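Arm keeps stopping short at the cabinet end of the bench -- is it the cloth, the cabinet or me?
Posted by bench_widow on 3 June 2025 in Small Robots and Home Automation, Gaststead Community Help

I have one small tabletop arm, bought secondhand, and one job for it: pick up folded dishcloths at the left end of the bench and stack them on top of a white cabinet at the right end. It has done this well enough since November. Lately it has opinions.

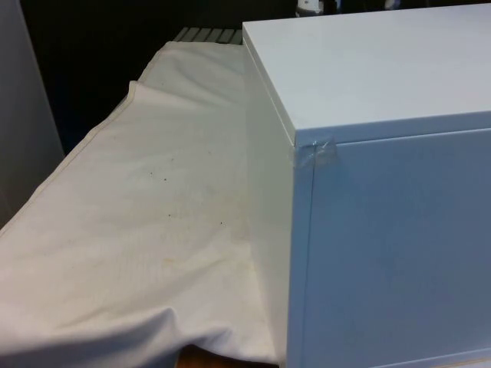

The trouble started after I changed two things on the same afternoon, which I know is a sin. I put a cloth over the bench so the arm would stop scuffing the wood, and I slid the cabinet over until it was right up against the cloth. Then I re-taught the drop position on top of the cabinet and ran it. First few cycles fine. After that it began halting on the way over with a "following error" on the shoulder joint, always somewhere near the front left corner of the cabinet. If I clear the error and press go, it finishes the move as though nothing happened and looks at me like I'm the problem.

Things I have tried:
Restarting it.
Restarting it with more feeling.
Dropping the speed from 100 percent to 90. It still stops, only later.
Pulling the cloth flat. It gets better for a while and then it doesn't.

The program is called Dramani, after the person who wrote the original version and left no comments in it whatsoever. I am not a programmer. I can change positions, speeds and the height it lifts to between moves (the "clearance" setting, currently 5 millimeters). There is clear tape on that corner of the cabinet, and I would like to keep it there. The cloth has seen better days and I don't care what becomes of it.

Do I need a new shoulder motor? The man at the repair counter in Edport said "probably" before I had finished the sentence.

torque_and_toast

Don't buy a motor. A motor on its way out will complain all over the place, and yours complains at one corner. A following error only means the joint was told to be in one spot and found itself in another, and the gap got too big for the controller to put up with. Worn gears can do that. So can bumping into a cabinet.

Your clearance is 5 millimeters. Look at the top of your cabinet from the side. The lid overhangs the body a bit, and the tape goes around the corner with wrinkles in it. Now think about a folded dishcloth hanging out of the gripper by a good deal more than 5 millimeters. My money is on the load catching that corner on the way past. When you press go again, the dishcloth has shifted in the grip and slides by, and you get your innocent look.

What I would do, in this order:

Run the whole program at low speed with nothing in the gripper. Keep a hand on the stop button and the other one in your pocket. If it never faults empty, your motor is very likely fine and you can go back to Edport and be smug.

Raise the clearance to 100 millimeters for now. Yes, it will look ridiculous, like a waiter with a tray. You can bring it down later in small steps.

Add a waypoint between pick and drop. At the moment I'd bet the program goes from one to the other in a joint move, and a joint move doesn't travel in a straight line. It swings, and it dips where it pleases. Go straight up from the pick, across at full height, and straight down onto the lid. If your software offers "linear" for the last piece, choose that.

Once it's behaving, do something about the cloth. A fabric cover with folds in it is a pick surface that changes height every time anyone leans on it. Yours is wrinkled in several places and bunched up against the base of the cabinet. If you picked off a ridge yesterday and a flat bit today, the arm is grabbing the stack at a different depth each time, so a different amount hangs down below the fingers. I suspect that's why flattening it helps for a while.

Pull it tight, clamp it underneath along both long sides, and trim whatever is left over at the cabinet end. Then teach the pick position again, after the clamping. I have done it in the other order and won't be describing that evening.

sorkamgate_steve

Had the same fault on mine, was the power supply. Bought a bigger one, never looked back. Well, I looked back once when it caught the curtain.

Also oil it.

torque_and_toast

Please don't oil it. Most of these little arms have sealed, greased gearboxes, and oil will thin the grease and then come out somewhere you'd rather it didn't. Check the manual before you put anything near a joint. The power supply is a fair thought if it also faults in open space, but it doesn't.

pinned_to_the_bench

Agree with the first reply, with one thing to add. Nothing in the post says the cabinet is fixed to anything. If the arm has been nudging it over and over, it may have crept, and then your freshly taught drop position is already stale. Mark where it belongs. I use two strips of masking tape on the bench, one along the front and one along the side, and glance at them before I start. If the cabinet has wandered off the line, I push it back and leave the program alone. It's very tempting to re-teach the drop every time, and after a month of that you're chasing furniture around the room.

For the same reason, turn back the edge of your cloth where it meets the cabinet. I can see a bit of brown wood at the bottom there, so you've got something solid to tape to.

One more: look for a collision or force limit in the settings. On mine it's a number, and it was set at 300 when it came to me, which I gather was the last owner's way of never being interrupted. I don't know what units yours uses, so don't copy my number. Find the factory value and put it back. An arm that stops when it touches something is doing you a favor.

bench_widow

Reporting back. Ran it empty and slow, over thirty minutes of it, and not one fault. Put the dishcloth back in at the old clearance and watched from the side with my chin on the bench. The hanging edge caught the corner of the lid on the second pass.

Clearance is now at 100 and the waypoint is in. It does look like a waiter. The cloth is clamped, though I only had clamps for one side, so the other side is being held down by a dictionary until I can get to the shop. Masking tape is on the bench.

I did not oil it. I did check the power supply, to be fair to Steve, and it has the rating the label on the arm asks for.

Next question, which I may put in its own post: where in Dramani do I change the stacking height? It thinks every dishcloth is the same thickness and they are very much not.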